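Chapter 5
Handling and Temporary Holding of Fresh Produce

5.1 Introduction

Fresh fruit and vegetables remain living tissue after harvest. They continue to take up oxygen, release carbon dioxide and lose water until they are eaten, processed or discarded. The rate at which these changes occur depends on the commodity, its maturity, the temperature of the surrounding air and the condition of the skin or leaf surface. Of these, the condition of the surface is the factor most directly affected by the person doing the handling.

This chapter deals with the period between the arrival of produce in a dwelling or small workplace and its placement in storage. The period is short, often less than 30 minutes, and has received less attention than transport or cold storage. A large share of surface damage in household produce can nevertheless be traced to it. In the Nerkedbridge household survey, 668 items were inspected on arrival and again after five days. Bruising recorded at the second inspection was concentrated in items that had been set down more than once before storage.

On completing the chapter, the reader should be able to distinguish compression, impact and abrasion damage, select a suitable temporary surface, and describe the separation of leafy from firm commodities.

5.2 Temporary surfaces

A temporary surface is any surface on which produce is laid out before it is sorted or put away. Kitchen benches and tables are the usual choice. Where bench space is limited, other horizontal surfaces are used, including beds, with a sheet of plastic laid down first to keep moisture and soil off the bedding.

The properties of interest are hardness, friction, cleanliness and levelness. A mattress is compliant and reduces the peak force when a fruit is set down, but it also deforms under load. Round items may roll toward the resulting hollow and come into contact with one another. Smooth plastic film is easily wiped, although its folds can trap water and fine grit. Film should be drawn reasonably flat and its edges left clear of the items. 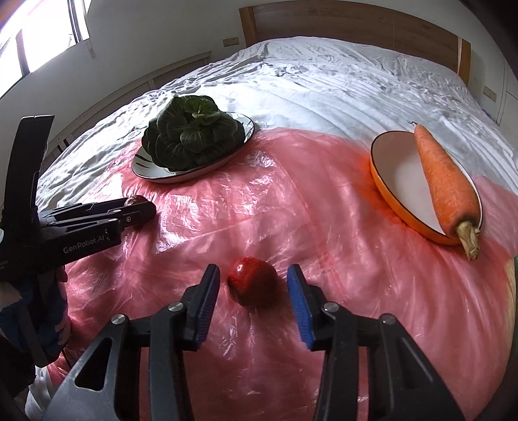

Figure 5.1 Apple and bok choy on a bed covered with pink plastic sheeting. The bok choy is held on an oval plate.

Plates and shallow trays serve as secondary surfaces. They confine loose leaves, allow several pieces to be moved in one lift, and keep the commodity off the film. A plate placed on a soft surface should be checked for tilt, particularly where it straddles two coverings -- the one beneath may be creased or slippery.

5.3 Firm and leafy commodities

Apples have a waxy cuticle and firm flesh. Their response to rough handling is often delayed, and a bruise may not be visible for some hours after impact. An apple is best set down singly, at rest before it is released, with clear space on all sides.

Bok choy behaves differently. The leaf blades are thin and have a large surface area relative to their mass, so water loss is rapid in warm or moving air. The stalks are crisp and split when bent. A head should be supported from beneath along its full length and should not carry the weight of other items. In the Surdu trials, conducted in August, heads laid under firm fruit showed torn leaf margins more often than heads held separately.

Avocados form an intermediate case. Unripe fruit is firm and tolerates moderate grip pressure, while ripe fruit marks readily. Skin colour is an imperfect guide to ripeness, since it varies with cultivar. Grip pressure should be set for the softest fruit in the batch.

5.4 Terms used in this chapter

Compression damage: deformation caused by a steady load, including the load applied by a grip.

Impact damage: injury caused by sudden contact with a surface or another item.

Abrasion: removal or scuffing of the outer layer by sliding contact.

Holding time: the interval between arrival and placement in storage, recorded in minutes.

Section 5.5 sets out the Bolis procedure for measuring holding time.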